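Handout 4: Comparing two-finger grippers on round objects

Course: Practical Manipulation, second block. Prepared by Bevan Rutherford, with corrections from Beverley Tapsell.

Please read this before the March lab. You will need your own notes from Handout 3, especially the part on wrist cameras and the table of finger shapes.

## 1. What we compare

In the first block you worked with flat boxes, and almost every gripper was good enough. Round objects are more difficult. The contact between a straight finger and a cylinder is only a thin line, so a small error in the position of the wrist can turn the object or push it away. In this lab we compare two sets of fingers on the same two-arm cell:

- **Bateo fingers**: straight, with a thin rubber layer on the inner side
- **Skosen fingers**: bent inward at the tip, with no rubber

Both sets use the same motor and the same controller settings. If you change the speed or the closing force between the sets, your results can not be compared, and you must repeat the trials.

## 2. The task

The basic task is to take an insulated bottle, hold it vertical, and put it down in another place without touching the other bottles. One arm does the grasp. The second arm stays at a distance and gives us another view through its wrist camera.
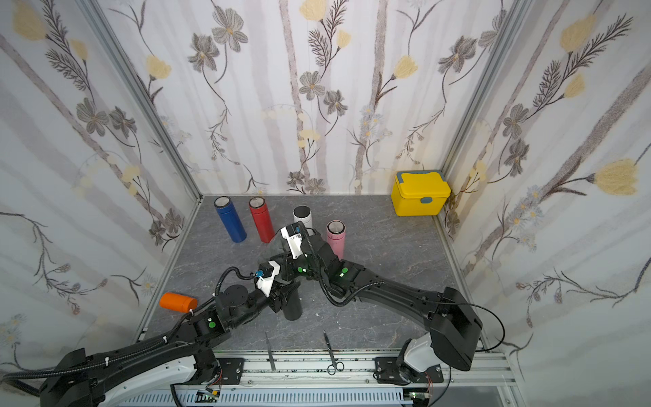
*Figure 1. Left arm holding the black bottle upright, with the wrist camera of the right arm pointing toward the group at the back.*

Notice the orange bottle near the left wall in Figure 1. A bottle on its side is a different problem from a standing one. The fingers must come from above and close across the body, and then the wrist has to rotate before the bottle can be placed. For this reason we write the lying bottles in a separate table. Do not mix the two kinds of trial, even when the success rate looks similar.

The patterned walls also matter for the exercise. Many students train their detector in front of a plain background and are then surprised by the number of false detections. Flowers and tree trunks give a lot of edges, and an upright bottle is also mostly two long edges. Compare the output of your detector with the wall inside the view and with only the table inside the view.

## 3. Approach direction

There are two usual ways to approach a standing bottle.

**From the side.** The fingers close around the body. The hold is strong, but the gripper needs free space on both sides of the bottle. In a close group this space is often missing.

**From above.** The gripper comes down over the top and closes near the rim or the cap. It needs less space, but the contact is short, and a full bottle may swing. The wrist camera also loses the lower part of the bottle during the last part of the movement. 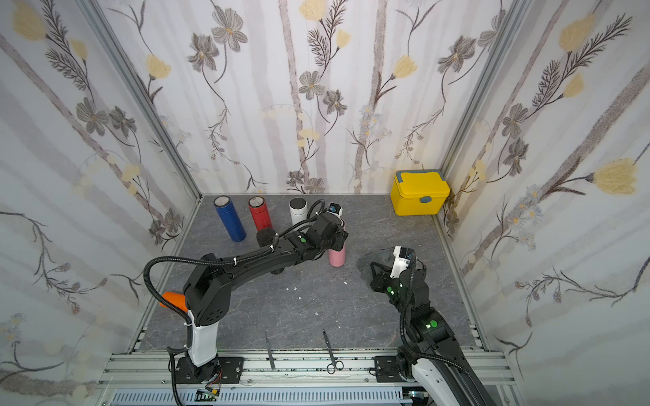

Photo: Bikcombe Teaching Lab / B. Tapsell

In the position in the photo the left gripper is over the pink bottle, and the other bottles are on the same side of the cell. Before you choose the direction, think about which neighbor the open fingers would meet first. Draw it from the top, on paper. It takes two minutes and it is part of what you hand in.

Small flat things, such as the scissors near the front, are not targets in this lab. They must still be in your collision map. A low object is easy to forget when you plan only for tall ones – the wrist may pass it safely, but the fingertips may not.

## 4. Settings

| Item | Value |
|---|---|
| Controller | Sombatkul, teaching profile |
| Closing time limit | 2000 ms |
| Trials per finger set and direction | 4 |
| Log format | 1627 |

The number 1627 is only the name of the log template in the course folder. Last year several groups typed it as a force value, and the controller refused it.

## 5. What to write down

For each trial, please note the finger set, the color of the bottle, the approach direction and the result. Use these words for the result: *held*, *slipped*, *turned*, *missed*. "Turned" means that the bottle stayed between the fingers but its axis moved by over 3 degrees.

Save the view from both wrist cameras at the moment of closing. If the two views do not agree about the position of the bottle, repeat the calibration from Handout 2 before you continue. Do not correct the numbers by hand.

## 6. Questions for your report

1. Does the rubber layer help more from the side or from above? Show the trials that support your answer.
2. Which bottle was most difficult for your detector, and was it also the most difficult one for the gripper?
3. When would you use the second arm to make space in the group before the grasp?

Reports go to Beverley, as one file per group, with the drawings included.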